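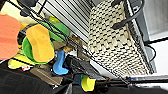 *Last changed: July, 9:40 p.m.*

Water board meeting ran long again. Grolldale got turned down for the state sewer money, and Flarkosel got it. Their project covers 36 homes and ours would have covered almost 500, but they had their engineering done and we didn't.

Meinrad Schnyder read the letter out loud. We scored 747 points and missed by 40. He wants to reapply in the spring with the Howells Street line taken out.
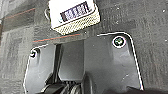 I said leave Howells in. Those pipes are the worst in town — the crew was down there twice in June. We put off the vote.

Lurilent still hasn't sent the revised estimate for the lift station. Call them in the morning, and ask about the pump price too.

Home by nine. Ate leftover soup and put the binder away.

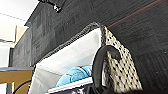
*Storage bin, July*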